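Teaching two arms to open a microwave by remote control

Every vendor will tell you this is an afternoon's work. You hold a pair of handles, the arms copy your hands, you run the task until you have enough good examples, and the software works out the rest. I have done it with three setups now, and I don't believe the part about the afternoon. I'm not sure I believe the part about the software either. Still, if you are going to try it, a microwave door is a fair first task: one button, one hinge, one clear result.

What you need

Two arms with two-finger grippers, something to drive them with, a table you can't shove around with your hip, and a microwave you won't miss. Verneo sells a leader-and-follower kit with a thick manual. Skip the chapter on "natural demonstration". Read the one on emergency stops twice.

Step 1. Set the start pose and write it down

Park both arms low and wide, grippers open, well short of the oven. Save that pose as a named position and return to it before every run. If your kit makes you drive back by hand, you will get lazy by the tenth run and your starts will drift.

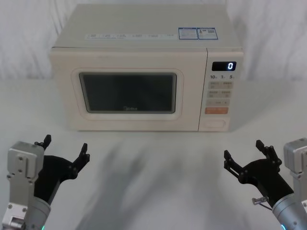

Some people like a bit of drift. The argument is that a messy set of starts makes for a tougher robot. Maybe, later on. On the first batch you want to know whether the thing can learn the task at all, and if every run begins somewhere else you can't tell a bad policy from a bad habit of your own. Keep the start fixed for the first 50 runs. Then loosen it on purpose and note when you did.

Step 2. Decide what counts as one run

Ours was: press the release button, get a fingertip behind the door, swing it open, stop. Nothing goes in. Nothing comes out. The Zumham forum is full of people who record the opening, the loading, the closing and the timer setting in one long take, then wonder why the robot freezes halfway. Split it up. You can always record a second task next month.

Say the start and the end out loud if someone else is working the record key. Rui Morais ran ours and cut me off early twice before we agreed on a word.

Step 3. Check the view before you check the arms

Put up a plain backdrop, fix your lights, and then look at what the head camera gets, at the size the training code will use. It is usually worse than you think. 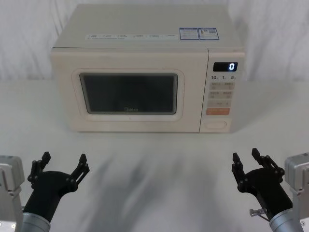
Lighting is where I'd spend the first hour. A lamp overhead feels helpful until you see what it does to a pale table, and the learner has no idea which parts of the picture matter. With our arms parked, there is a big soft gray shadow on the white tabletop between them and the oven, and it's easily one of the strongest marks in the whole view. I can't promise the policy won't use it as a landmark. Sabine Eichhorn thinks I worry too much about this. She may be right, but she also hasn't shown me a test that settles it. Move the lamp, run the trained policy again, and see if it still finds the button.

Step 4. Drive slowly, then a little less slowly

Your first runs will be terrible. Throw them out. Go for the release button with one fingertip, straight on, and let the other arm stay out of it. Don't stab. If you miss, back off and try again without stopping the recording, but only keep a few of those. The Leitão method says to keep every recovery. I tried that and got a robot that missed on purpose, or looked like it.

Once the latch lets go, hook the door from the inside and pull in a curve. Most beginners pull straight back and drag the whole oven with them.
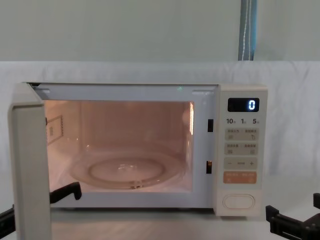
End every run the same way, too. Pick a door angle and hold still there for two seconds before you stop recording, or the robot will never learn what "done" looks like. Check the last moments from more than one camera. From chest height, the open door hides the middle of the left arm, so all you get is a fingertip on one side of the panel and a bit of black at the far edge on the other. If that were your only camera, I'd be asking how the learner is supposed to know where the arm went.

Step 5. Watch your own recordings

All of them, or as many as you can stand. We ended up with 249 files, and the automatic filter in Initz passed nearly every one, including a run where I let go of the handles to scratch my nose. The filter looks for missing data. It doesn't know what a good door opening is. Mark each file keep, drop or unsure, and train without the unsure ones first.

Step 6. Test it somewhere it can fail

Shift the oven a few inches. Turn it slightly. Start with the door already open and see what the arms do. If you only test from the saved pose with nothing moved, you have checked that it can repeat you, and a plain playback script would have done that without the training bill.

Keep the results even when they're bad. Write down the lamp position while you're at it.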